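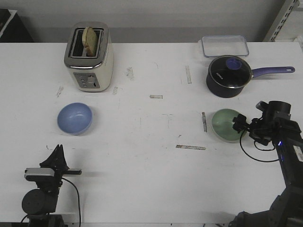 Toast first, talk later.

I've been eating breakfast at other people's houses for 7 weeks now, and wow, do we all guard our mornings! In Arboleda I met Harish Kanaujia, who reads the paper back to front and won't discuss the news before his second coffee.
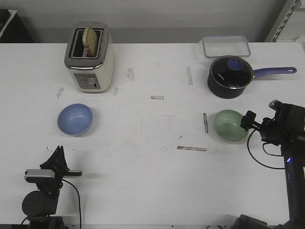 His mother, who's 73, thinks that's silly. She's up at five with the radio on (loud!) and has called two sisters by six. I'm with her, mostly, though I'd skip the calls. 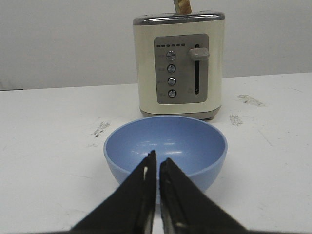
A slice up in the toaster, with a blue bowl in front.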